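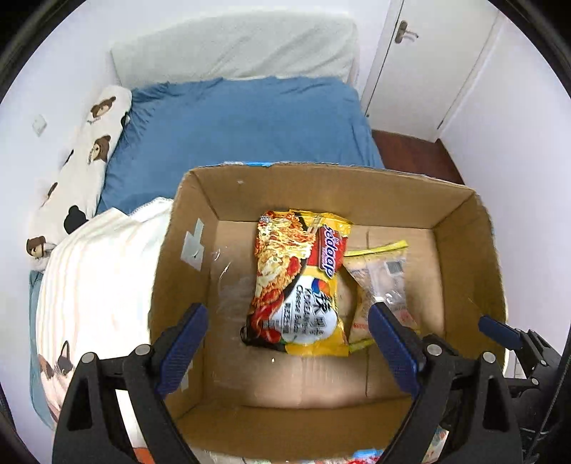
Noodles and a clear bag with a yellow tag, two of the things our packing hands meet in a cardboard box.

Rostard packing hand: the two-finger gripper for mixed parcels

Hello! I'm Róisín, I look after the packing side at Flunent, and I've been asked to write this page because I'm the one who stands next to the things all day. The proper data sheet is at the bottom if you only want numbers. Otherwise put the kettle on.

We send out mixed grocery parcels, which means noodles, sauces, biscuits, tea, rice, all in one carton and hardly ever the same twice. For years that was done by people at benches, me included, and by Friday your wrists knew all about it. The Rostard took over the plain bit of the job, picking one item and setting it in the box, and we liked it enough that we now sell it and fit it for other small packers.

What it's good at

Crinkly packets, mostly! Noodle packets are a pain for suction cups (the wrapper creases, the air gets in, down it goes) and that was the reason we went for two fingers with ridged pads. The fingers come in from either side and close gently. Soft bags it handles nicely too, as long as there's a bit of room to get a finger down beside them. Cartons with floppy walls are fine, and a bit of tape on the box doesn't bother it.

What it's less good at

Flat things lying on the bottom of the box. Sachets, greetings cards, those tiny packets of seaweed. We still do those by hand and I wouldn't believe anybody who told you different. It's also slower than a quick person. Darragh Cullinane can beat it over ten minutes any day of the week, and he'll tell you so, but he can't beat it over a whole shift and he doesn't want to.

What changed for us

I was worried about this, I'll admit. When the first one was bolted down in November there was a lot of muttering in the tea room and some of it was mine. Nobody lost their job, but the jobs did change. Bernadette (my aunt, before you ask) went from packing to checking, and she says her shoulders are better and her feet are worse, what with all the walking between benches. Darragh learnt to teach the hand new items. You hold the gripper yourself and show it the pick a few times, opening and closing it as you'd want it done, and he got so fussy about his angles that we put him on it full time.

Some of it I miss. You used to chat across the bench and now you're often on your own between two machines. We moved the radio and swapped the break times so people overlap more, which helped a bit. If you're buying from us I'd really say talk to your packers before the order goes in and let them choose which items go to the machine first. Ours picked the heavy jars and the noodles, and they were right on both.

Looking after it

Wipe the finger pads at the start of the shift with a damp cloth and let them dry. Check the screws on the jaws once a week, they do work loose. The pads wear on the ridges first, and when the ridges feel smooth to your thumb, change them. It takes a few minutes with the key that comes in the case. Please don't use washing-up liquid on the pads! Peadar Kavanagh did and we were picking packets off the floor until dinner.

The numbers

Weight of the hand: 2 kg
Opening between the fingers: 72 mm
Noise at the bench: 60 dB
Items taught before it leaves us: 41, from your own list
Spare pads: one set in the case, more from Wovik
Arm fitting: Engström plate as standard, others on request

Ordering and visits

We come out and look at your benches first, no charge, and one of us who packs will come along with the fitter, so your people can ask the awkward questions. Ciarán Ó Súilleabháin does the quotes and answers the phone in the mornings. If you'd like to see it working, come to us with a box of your own stock, the more awkward the better, and bring somebody who packs for a living. They can have a go at teaching it while you're here.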